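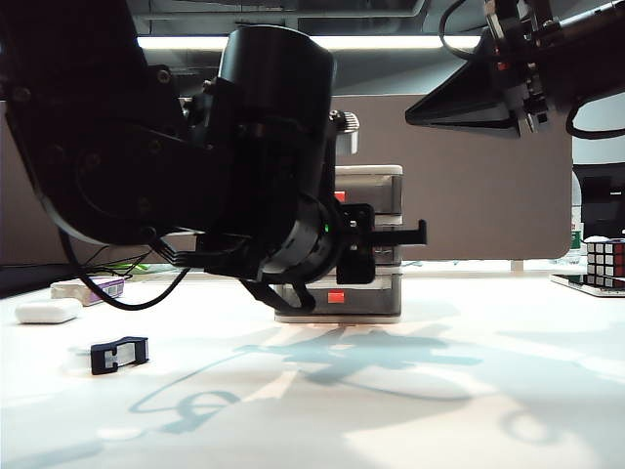
4. The October open day

4.1 Setting and visitors

The demonstration reported in this section was not designed as an experiment, a fact the reader will be able to confirm from the results. The Grurnholm building, put up in 1926 as a dye works and never forgiven for it, opens its laboratories to the public each October. Our group was given a bay on the second floor and asked to show "something that moves." We showed the two-arm drawer task described in Section 3, running under the Trellitz controller with the same settings used in the bench trials.

The front desk logged 908 visitors to the building over the day. Our bay did not see all of them. The bay next door had a machine that threw soft balls at children, and we make no claim to have competed with it. By our own tally, kept by Siham Mansour on the back of a parking form, 64 groups stopped long enough to watch at least one full attempt. These groups are the unit of analysis below, to the extent that there is any analysis.

4.2 Procedure

Each attempt began with both arms at their rest positions over the white table. A visitor was invited to name one of the small objects, and the operator entered the choice. The controller then planned a reach, a grasp, a transfer and a release into a drawer. We had rehearsed a spoken explanation of each stage, which took 600 seconds to deliver in full. It was delivered in full once, at 10 in the morning, to a retired surveyor who asked for a chair.

After that, Fuseini Zakaria cut the talk down to two sentences and a pause for questions. The pause did most of the work. Visitors who had listened politely to our account of joint limits became quite animated once they were allowed to ask whether the arm could fold shirts. (It cannot.)

We also put the live view from one of the wrist cameras on a screen facing the aisle. We had expected this to help people follow the task from the robot's side. Between grasps, however, the wrist camera spends much of its time looking at bare tabletop, and the view it returns is modest (Figure 4). 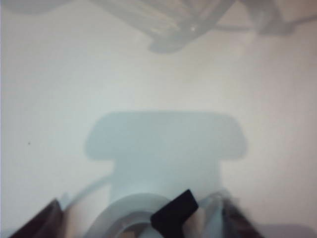

Figure 4. Wrist camera view over an open area of the table. The gripper fingers are at the bottom edge, with the shadow of the hardware on the surface ahead of them.

Several visitors took this view for a fault in the screen. One asked if the robot was asleep. A more useful remark came from a girl of nine or ten, who pointed at the shadow and wanted to know how the robot could tell it was not a thing to pick up. The honest reply is that our segmentation step, built on the Drilano library, was tuned on a matte gray mat under side lighting. On a white table lit from overhead, a soft shadow can be the most interesting object in view, and the threshold in Section 3.2 was never chosen with that in mind. We wrote her question down. It has since displaced two items on our own list of future work.

4.3 Observations

Three points seem worth recording, with the usual warnings about a sample made up of people who had already paid for parking.

First, watching time had little to do with task success. Groups stayed longest when an attempt was going badly, and a clean transfer tended to send people on to the next bay. We had spent most of September raising the success rate and report this without further comment.

Second, visitors read intention into speed. When Mansour lowered the velocity limit after lunch, the arms were described as "careful" and, by one grandfather, as "sulking." At the morning setting the same motion had been called "rude." Neither setting changed the path. Dabbas, the questionnaire we had planned to use for scoring perceived intent, has no item for sulking, and we suspect it should.

Third, two arms drew a different sort of question than one. With a single arm running, people asked what it could do. With both running, they asked whether the arms knew about each other - a fair summary of the coordination problem, and shorter than the one in our introduction. The present controller handles this with a shared time table and a keep-out volume around each wrist. Explained that way, it satisfied most adults. The children wanted to know what would happen if one of the arms cheated.

4.4 Limitations

Questionnaires were handed out but few came back, and several of those had been used for drawing. Lighting was whatever the ceiling supplied and was not measured. The tally form also has a gap of unknown length in the middle of the afternoon, when both authors present were looking for an extension cord.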